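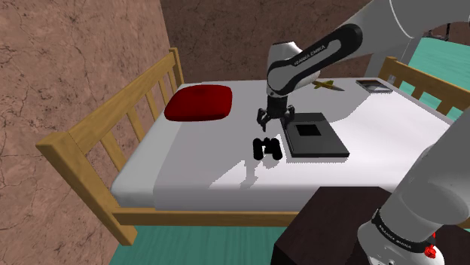
Our group had to write a purchase plan for a first robot arm at the Undesham student workshop. The task we planned for is tidying a bed in a care home room: small objects are left on the mattress and the arm must take them away. In our simulation the arm is a Franka Emika with a two-finger gripper, its base beside the bed, and the objects on the mattress include binoculars, a knife and a square tray with a raised rim. We used this setup to decide what must be in the budget and what can wait.

1. Reach and mounting

At first we wanted to put the arm on a wheeled cart, but the cart offered by Zondell would take a large part of our money. A fixed base next to the bed is cheaper. The disadvantage is that the bed must always stand in the same place, so we will mark the floor with tape. We also added a heavy table to the list, because the tables in the workshop move when somebody leans on them.

2. Gripper

A flat tray and a pair of binoculars are very different things to hold. We compared a parallel gripper, a suction cup and a soft gripper from Dankwa. The suction cup is good for smooth flat objects but we do not trust it with a pillow. We chose the parallel gripper and will buy three sets of rubber finger pads at 57 dollars for each set. The soft gripper is moved to the second year.

3. Costs we forgot in the first version

Our first table had only the arm and the gripper. After comments from our teacher we added:

Emergency stop with long cable
Transport from Prindedbridge, 285 dollars
Spare cables and fuses
Single bed and mattress (second hand, from the student housing office)
Safety training for seven students

The transport price is an offer from August and it may be higher now — we must ask again before the order.

4. Order of buying

The bed, the table and the training come first, because they do not depend on the choice of arm. The arm is ordered only after the room has passed the electrical check. We also want to continue the simulation during the delivery time, with more objects and with the pillow in different positions. This costs nothing except computer hours.

5. Open points

We did not decide about a camera. We do not know yet who pays for repairs after the first year, the department or the workshop. The knife will be replaced with a plastic one in all real tests.

Report submitted 23 December 2023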